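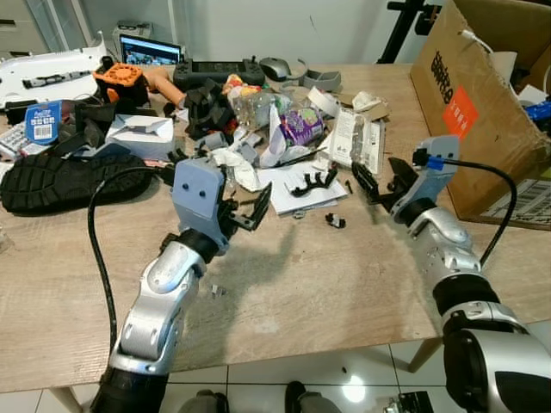 A crowded tabletop, light wood under the clutter.

The Tradenitz town swap is back, and it's bigger than ever! Bring your odds and ends to Abubakar Hall on June 4, 2019 -- last November 400 neighbors showed up.
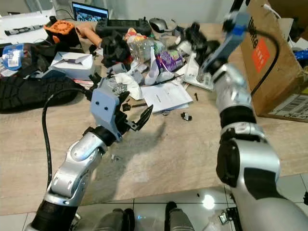
Do I have to bring something to take something home?
Everyone is welcome to browse, and each visitor may take up to 4 things.

Doors open at 3, and there will be 40 tables this time, plus fresh lemonade from the Promari bakery.
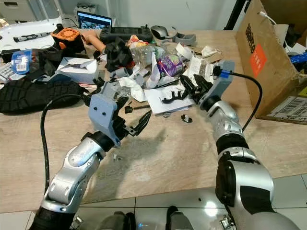

Getting there

The Tarkach bus stops right at the hall -- so easy! Parking is free behind the library.

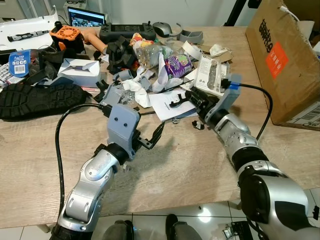
Plenty of clutter on a light wooden table.

Leftovers go to the school fair.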